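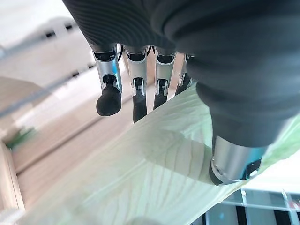 Rules for the Gloved Hand

30 Sep 2022

Food handling has long had its codes for people: when to wash, what to wear, which surfaces may touch what. Robotic hands have mostly been governed by the manuals of the firms that build them. The Lemix working guide, now in its second edition, is an attempt to close that gap for kitchens and packing rooms.

The guide runs to 31 pages and is built on seven duties. The longest section concerns coverings. A fabric sleeve protects joints and cables, but it also holds moisture and crumbs, and the guide treats it as clothing. It must be changed between raw produce and any other task, and logged by number. Brendden, which trains operators on leafy vegetables, adopted the rule in full and now keeps 50 sleeves in rotation.

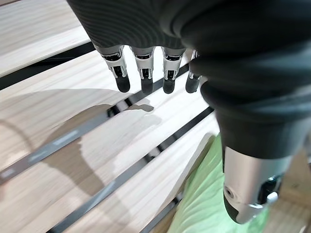
Clearance is the second major subject. The guide asks that a hand pause above the work surface before each contact, so that an operator can confirm its position. Slatted wood calls for particular care, as a fingertip may meet a board or the dark gap beside it, and the thumb often hangs lower than the four fingers. Operators must therefore set the height from the lowest point of the hand.

Not every reader is satisfied. Bukano has objected that the pause slows a shift too much — a concern the editors have promised to review in December.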